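May 31, 2021

Wedge bounce test, second session at Bunton. Jianhua Lü hitting, me on the launch monitor and the notes.

Clubs: Flaler 56 degree, stock grind, and the Ferri 56 with the heel relief. Same shaft and grip in both. Lofts checked on the gauge beforehand. The Flaler was 2 degrees weak, so I bent it back and rechecked it before we started.

100 balls per club in sets, switching after each set so fatigue doesn't load onto one head. Target was the 70-yard flag. Faces brushed between shots.

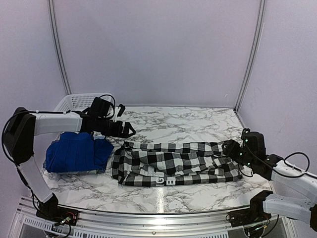

Spin on the Ferri is more consistent off tight turf. The Flaler digs when Jianhua leans the shaft, and he had 7 fat strikes with it against 3 with the Ferri. From the light rough I can't separate them. Launch angle matches the Plumville numbers for both clubs, carry is a little shorter, and the wind was into us for the last sets.

Threw out two Ferri readings where the monitor picked up the divot instead of the ball. Marked in the sheet, not deleted.

To do:
Repeat from wet turf in June.
Weigh both heads again. Swing weight felt different to Jianhua and I only have the figures from before the bend.
Ask Plumville for their raw spin data, the averages are no use for this.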